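Looking After a Light Wood Tabletop

A pale wood table shows everything. Crumbs, cup rings, pen marks and gray patches where forearms rest all turn up sooner than they would on a dark one. Most of it comes off with things you already have in the kitchen.

Daily wiping

Use a soft cloth, wrung out well, with a drop of dish soap in warm water. Wipe with the grain. Go over it again with a cloth dampened in plain water, then dry it with a towel. Leaving it to air dry is how the grain gets raised near the ends of the boards.

Skip the green scouring side of the sponge. It leaves fine scratches that fill with dirt, and after a few months the table looks gray in the spot where you scrub the most. Glass cleaner and all-purpose spray are also best kept off it. Both can dull an oil finish.

Find out what finish you have

Put a drop of water somewhere out of the way, such as the corner nearest the wall, and look at it after 8 minutes. If it still sits in a bead, the top is probably varnished or freshly oiled. If it has soaked in and left a dark spot, the wood is bare or the oil has worn off. The spot will fade as it dries.

Varnished tops need wiping and nothing else. The rest of this page is mostly for oiled and bare wood. 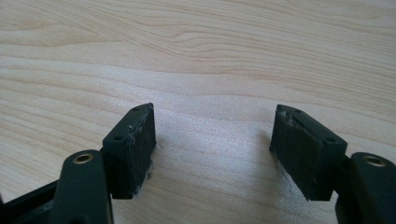 How often should an oiled table be oiled again?
Twice a year is enough for most kitchens, once in spring and once in October before the heating goes on. A desk or a side table can go a full year.

Cup rings

White rings are moisture caught in the finish. Lay a dry cotton cloth over the ring and pass a warm iron over it for a few seconds, no steam. Lift the cloth and check. Repeat if the ring is lighter but still there. Stop if the cloth starts to stick.

Black rings have gone into the wood itself and will need sanding. Start with 180 grit, sand along the grain, and feather out well past the mark so you don't end up with a dip. Finish with 240.

Pen, grease and glue

Ballpoint: a cotton swab with a little rubbing alcohol, dabbed on, never rubbed. Test it first, as alcohol will soften some varnishes.

Grease: cover with cornstarch, leave overnight, brush off. Old grease spots may need two nights.

Dried school glue: hold a warm damp cloth on it until it goes soft, then lift it with an old plastic card.

Putting the oil on

Clean the top and let it dry for a day. Pour a small pool of oil in the middle and spread it thin with a lint-free rag. Wait 20 minutes and wipe off everything that hasn't soaked in. Any oil left on the surface turns sticky, and sticky wood picks up dust and lint that are tiresome to get out. I use 500 ml cans of Clurano clear, and one can lasts me several years on a table for six. Mahfuz Bhuiyan wrote in to say he gets the same result with plain food-grade mineral oil, though he has to redo it more often.

Spread used rags flat outdoors to dry before you throw them away. Rags with drying oils such as linseed or tung can heat up and catch fire if they are left in a heap.

Small habits

Put felt pads under lamps and fruit bowls. Move them now and then so the wood under them darkens evenly with the rest. Lift things, don't slide them.

Page updated Fri 28 April. Next up: cutting boards.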